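Tavport Student Robotics Club
Minutes of the regular meeting, February

Chair: Concetta Vitale
Present: 11 members, quorum met
Called to order at 4:10 p.m. Minutes of the previous meeting accepted without changes.

1. Gripper task, Eberhard team

The team reported on the pick-and-place program for the Bodden round. The arm has completed 164 logged runs since the term began. Wrist camera footage is being reviewed run by run. Blur during fast travel remains the main fault: with the jaws open and the arm moving, the grain of the tabletop smears into streaks and any lettering on the green container cannot be read. The small white object beside it loses its outline.

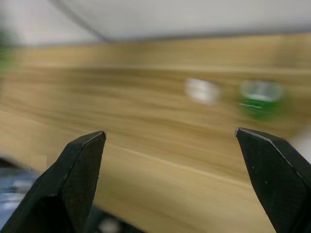
Minutes and photo by Brian Makori, club secretary

Discussion followed on whether to slow the arm or shorten the exposure. B. Makori favoured a shorter exposure and more light on the table. C. Vitale noted that the round is timed and that a slower approach would cost almost 35 seconds over a full set. Agreed to test exposure first and leave travel speed as it is.

Members asked if the textured finger surfaces should be covered with rubber. Deferred until the exposure tests are logged.

2. Grandness (drive base)

Left wheel encoder replaced. The base still drifts on long straight runs. The drive team will recalibrate and record results in the shared log. No purchases requested.

3. Bodden round

Registration form is complete except for the safety sign-off. The club will enter 2 teams. Team lists to be given to the chair before the next meeting.

4. Action items

B. Makori: exposure tests, results in the log.
Eberhard team: label footage by run number.
Drive team: recalibrate Grandness.
C. Vitale: safety sign-off.

5. Other business

Chargers are to be unplugged at the end of each session.

Adjourned at 5:05 p.m.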